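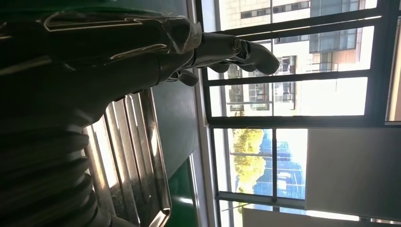

2. Work Area and Equipment

Setup of the work area at the Stollov site was completed in July. The ridged stainless steel tray is now in use on the green surface near the window, as agreed with Delia Villalba. Of the 618 items scheduled for sorting, 90 remain. Six were set aside for review by Mahsa Mousavi, and her decision is expected before the next reporting period.

Spending on trays and storage stayed within the approved budget. We request no change to the remaining payments.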